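Koltow (basketball film), anyone seen it?

kusum_mathur
Saw Koltow at the Troletti last night. The court scenes are good and the lead can clearly play. The family plot drags and I looked at my watch twice.

PSiriwan
Disagree. The family bits are the film. Without them it's a long trainer advert.

sushilv
The old-age make-up put me off. You can see the join at the neck in the bus scene.

PSiriwan
Didn't notice it, and I was in row three.

v.dixit
Kaushik's last one was better. Drenditz had half the budget and a proper ending. This one stops after the final whistle and that's it.

kusum_mathur
Agree on Drenditz. They used 500 extras for the final in Koltow and it still looks like a school gym.

sushilv
It was 660, it's in the credits.

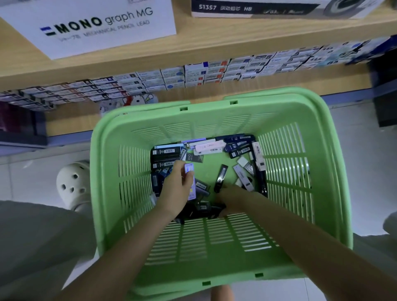 sunita_a
Is there anything after the credits?

v.dixit
One short scene in the changing room, then a few outtakes. Stay for the first, skip the rest.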